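镇上的旧货交换日改时间了，顺便说说我这几天打听到的

21/03/2018

先说正事，免得有人看到一半就划走：Dindimlow的旧货交换日这个月照办，不过开门时间从上午九点改到了下午两点，地方也从Lysenko街的老菜场搬到了街尾的Callar礼堂。摊位一共58个，我写这条消息的时候还剩2个，想要的赶紧去登记，别像我去年那样拖到最后，结果只能跟隔壁卖旧唱片的大哥挤一张桌子（他人很好，就是音量开得有点大）。

为什么要搬呢？老菜场的屋顶从冬天起就一直漏水，上个月那场大雨过后，靠北的那一排摊位基本没法用了。我自己去看过一回，地上摆着好几个接水的桶，滴滴答答的，听着怪心疼的。那地方我从小逛到大，我妈当年就在门口那家铺子给我买过一双红雨鞋，大了两号，穿了三年。屋顶要修到什么时候还没有准信，我问了两个人，得到三种说法，所以这里就不乱写了。

今年负责统筹的是Endang Sopacua，在Zarkeo开修补铺的那位，很多人家里的拉链和伞都是她救回来的。我昨天下午去她铺子里坐了一会儿，她一边给人换鞋跟一边跟我聊，手上一刻都没停。她说去年交换日一共换出去1,545件东西，书最多，其次是小孩衣服，厨房用品排第三。我听了还挺意外的，我一直以为厨房用品会是第一，毕竟我家那几口锅全是从那儿换来的！

规矩跟往年差不多，只有几处变动，我照着登记处墙上贴的那张纸抄了一遍：

每人进场先领票，带来一件换一张票，大件家具可以换三张。

电器要能通电，礼堂门口会摆一个插座，当场试。

被褥、枕头今年不收了。

没换掉的东西请自己带回家，傍晚六点以后礼堂要锁门。

被褥不收这一条，登记的时候已经有人抱怨了。排在我前面的一位阿姨说她攒了一冬天的棉被就等着这一天，说得挺激动。登记处的小伙子给她写了个地址，是Zarkeo那边一家收旧被子的，阿姨把纸条折好放进口袋，还是嘟囔着走的。家里也有旧被子的朋友，可以去登记处要同一个地址，我就不在这里贴了，怕抄错门牌。

再说说交通。礼堂后面的停车位不多，下午又正赶上那一带接孩子的时候，开车去的人恐怕要绕几圈。我自己打算坐车到Lysenko街口，下来走几步就到。东西多的话，礼堂侧门可以临时停一停卸货，卸完就得把车挪走。推婴儿车和坐轮椅的朋友也走侧门，那边是斜坡，正门有七级台阶，不太好上。

吃的方面，去年那家卖炸香蕉的今年还来，我特地问过了（这个对我很重要）。另外多了一个卖热豆浆的摊子，自己带杯子可以便宜一点。礼堂里头不让吃东西，买了请在外面的长凳上吃完再进去。 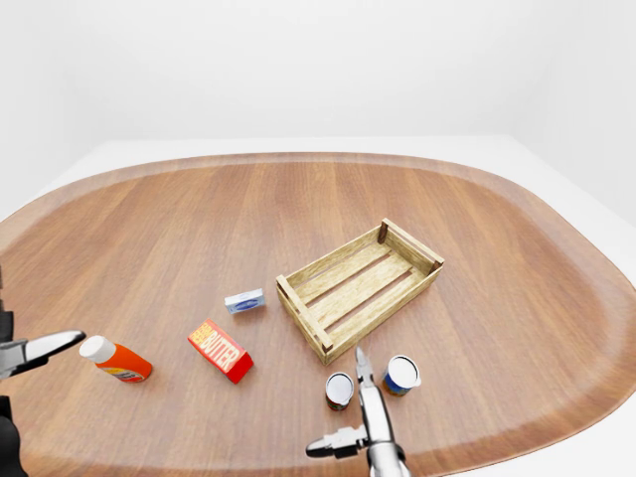
摆摊这件事我也算有点经验了，今年头一回带桌布，后来想想又放回柜子里去了。碰上木纹好看的桌子，盖起来多可惜啊，像图里这张椭圆形的大木桌，长长直直的纹路，边上还有一圈颜色偏橙的木边，什么都不铺就很顺眼。浅色的敞口木箱我也喜欢，斜着放在桌上，书脊朝上排进去，路过的人低头一扫就知道有什么，比一本本摊开省地方多了。礼堂提供的桌子都是长条折叠桌，想用自己的小桌子也行，登记的时候说一声，尺寸别超过130厘米就可以。

我今年要带去的东西已经收拾出来了，主要是书，还有一套用不上的茶杯、两条围巾，和一盏我先生怎么看都不顺眼的台灯。台灯我其实有点舍不得，不过它在储物间里待了快两年，换给真正想用它的人也好。至于想换回来什么，我列了个单子：一把结实的剪刀，一个带盖的砂锅，要是能碰上一套完整的旧地图册就更好了。谁手里有地图册的，请一定来找我，我的摊位在进门左手边靠窗那一排，灯就摆在桌角上。

还有一件小事，礼堂那边缺人帮忙搬桌子，中午过后就可以去，搬完可以提前挑一件东西带走。想去的直接到Endang的铺子里留个名字，她的铺子午饭时间不关门。登记摊位则还是去老菜场旁边的小窗口，带上身份证，每个摊位收的押金散场时退。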